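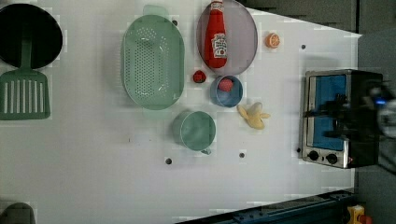
The Old Horse Market

What a gelding with gray eyebrows goes for these days, and who is paying

By Stella Mbwambo

The catalog for the April sale at Tillar gave Wumwood four lines. The first was his age, 21. The second said he was "gentle." The third said he "loads," and the fourth said "sells with blanket," as if the blanket might be what tipped you over.

I had gone to look at a different horse. I was after something seven or eight years old, bay if possible, that had been ridden outside a fence and would stand still while a middle-aged woman got on from a bucket. So was everyone else in the building. The first horse that fit that description walked in a little after ten in the morning and went for more than my truck is worth, and the man who bought him never uncrossed his arms. I don't know how he was bidding. Eyebrows, I think.

By the time Wumwood came through, half the seats were empty and the other half had pie. A teenage girl rode him in with a halter and one rein. He stopped at the middle of the ring without being asked, cocked a hind foot, and looked up into the stands like a man waiting for his wife outside a shoe store. The ring scale said 949 pounds. The auctioneer asked for five thousand, then three, then went all the way down to five hundred, where he found me.

He also found Ilze Vaher, who was sitting on the other side and had come for exactly this.

We went back and forth for a minute or so. I quit at $2,300 because I had told my sister I would quit at $1,500. Ilze got him for $2,335, an odd number that came from her bidding the last thirty-five dollars out of her coat pocket. The auctioneer took it. He had pie waiting too.
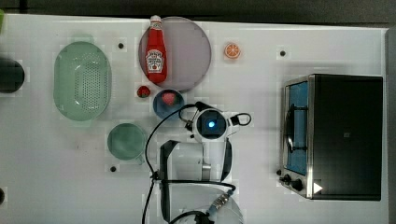
A barn full of grandfathers

Ilze keeps a place called Roststead, eleven stalls and a run-in shed up a gravel road that has eaten two of my hubcaps. She teaches adults to ride. Most of them had a pony at nine and haven't been on anything since except a desk chair, and she puts every one of them on a horse old enough to vote.

"People call me and say they want something young they can grow with," she told me. "You're fifty-three. How much growing are you planning on?"

Her theory is simple, and she'll give it to you over the stall door whether you came to hear it or not. A young horse has opinions. A middle-aged horse has habits. A horse past eighteen has seen the plastic bag, the mailbox, the dog in the culvert and the kid with the balloon, and he has filed them all under things that did not eat him. What you pay for is the filing.

What you also pay for is the vet. She doesn't skip that part, to her credit, though she does say it faster. Old teeth wear down until they can't grind hay, so three of her horses live on soaked feed that looks like wet cereal and takes up most of her morning. Old feet need regular trimming, and some need special shoes. Two of them get a daily pill, which goes inside a fig cookie. One of those two has worked out how to eat the cookie and return the pill, and she has tried everything short of reading him the bill.

She has her vet look at hocks, eyes, heart and blood before she hands a horse to a student. She would like to do it before she buys, but a sale barn gives you a quick look in the alley and a chance to pick up four feet. So she watches them eat. If a horse drops chewed-up wads of hay on the ground, she wants to know why. She watches them get off a trailer, and she watches them when the rider is talking to someone else. 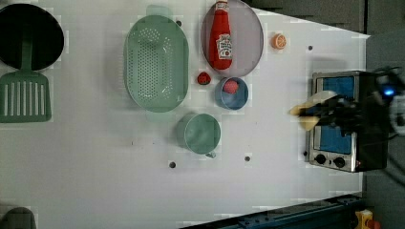

Ketchup on the plate, with a colander alongside.

The price has been creeping up on her. Ten years ago, she says, she could bring home a sound old gelding for the cost of a decent saddle, and some came free with a hug and a guilty look. Now there are grandparents shopping for grandkids, and camps, and people like me who have been outbid on everything younger. The good ones rarely reach a sale ring at all. They pass from one family to the next by phone, with conditions. She once drove 2,027 miles, there and back, for a mare named Wieser whose owner interviewed her at the dining table and asked to see a picture of the fence.

"I brought the fence picture," Ilze said. "I've done this before."

Wieser is twenty-six now and bites only at Christmas, when there are sweaters with things hanging off them.

There is a hard side to the business, and people who buy old horses tend to talk around it. If you buy one at twenty-one you may get ten good years or you may get one. Somebody is going to be standing there at the end, and buying the horse means agreeing that it will be you. Ilze keeps money set aside for it in a separate account. She won't resell a horse once it has stopped working. It gets the back pasture, a friend, and the soaked cereal.

I asked whether that made any sense as a business. She said no and went to turn off the hose. 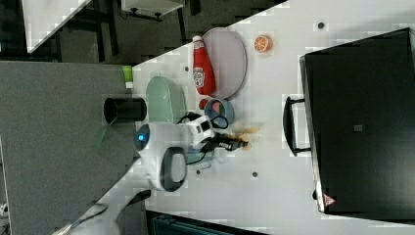
Getting on from a bucket

In the end I did ride Wumwood. Ilze called me three weeks after the sale and said he was sound enough for light work, that his teeth had been done, and that I had driven his price up by at least a thousand dollars and could come over and muck his stall.

I mucked it. Then I turned over a bucket, stood on it, and missed the stirrup twice. He waited. I got up there on the third try and we walked down the gravel road past the mailbox, past a tarp that was flapping on a woodpile, past a turkey. He looked at the turkey. At the bottom of the hill he stopped, turned himself around without consulting me, and took me home at the same speed.

I have a standing lesson now, four in the afternoon, and a line item in my budget for fig cookies. My sister has been told it's a gym.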